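I got to the Stasmont office expecting a tour and ended up on a swivel chair next to Hafiz Yeoh, eating his crackers and watching him scrub through a simulator run. Hafiz writes the planning layer in Pelau, the toolkit Stasmont uses to get two-armed robots to tidy things into racks and trays. He talks fast and he clicks faster.

I asked him where a job like that goes wrong, and he didn't even look up. "The last couple of inches," he said. "Everybody worries about the big swing of the arm. The big swing is easy! You've got loads of room. Then you get down by the rack and there's a panel on one side and a panel on the other, and your planner starts sweating."

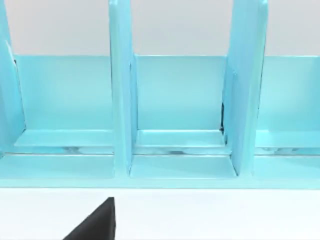

A gripper fingertip near the front of the turquoise rack, in simulation.

His old planner treated the whole rack as one solid block. Nothing ever bumped into it, he told me, and nothing ever went into it either. The fix was to break the collision model up by panel – dividers, ledges, back, the rail along the bottom – and let the planner see the openings as openings. It took him 11 days, most of which he says he spent arguing with a file exporter.

"I had 109 failed plans in one night," he said, weirdly cheerful about it. "I came in, made coffee, opened the log, and every single one was the same complaint. Same divider. I could've kissed it. One bug, wearing 109 hats."

I wondered out loud why he'd bother with shiny surfaces and soft shadows if all he wants is geometry. My own robotics experience stops at a vacuum cleaner that eats socks, so I figured I could get away with a dumb question. He thought it was a fair one, and pulled up another view.
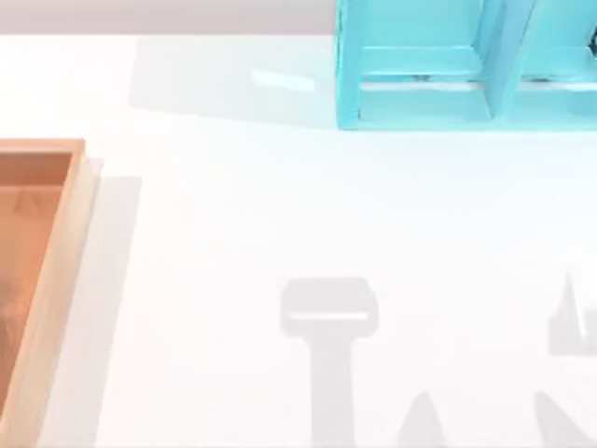 PERCEPTION

"Look at the table," Hafiz said. "There's no arm in this view at all, only the shadows of the arms. A person gets that right away. A segmentation model that grew up on flat lighting might decide there's a big gray T-shaped thing lying there and plan around it." So the Pelau renders keep the shadows and the little glints, and the perception model has to learn to leave them alone. An earlier version didn't. Hafiz showed me its output and it had drawn a very confident outline around the shadow next to the tray, which made both of us laugh.

The perception code started life as a side project called Bondarchuk (he won't say where the name came from, and I tried twice). It hands the planner a list of shapes plus a score for how sure it is about each one. If a score is low, the planner is supposed to ask for a second view before it commits. "Supposed to," he repeated, and reached for the crackers.

We got onto grasping after that. Small bottles are his least favorite thing in the world, mostly on account of the caps. The planner has to think of the bottle as part of the arm from the moment the fingers close, so the whole shape it's steering around the furniture changes. Forget that step and you get a lovely smooth path that drags a nozzle through a shelf. 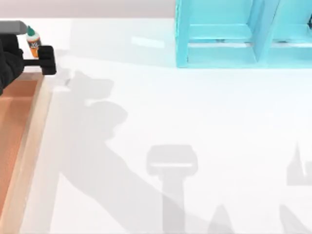 SIMULATED SCENE, 25 February 2023

I asked what's next. Hafiz wants both arms planned together instead of taking turns. At the moment one waits while the other moves, and he says it's like watching 2 polite people at a doorway. A scheduler called Adoneo is meant to sort that out, and it already works for short moves. On long ones it still thinks for 6 seconds before it does anything, and he wants that way down before he'll let anyone else on the team touch it.

"Come back in September," he said. "Bring your own crackers."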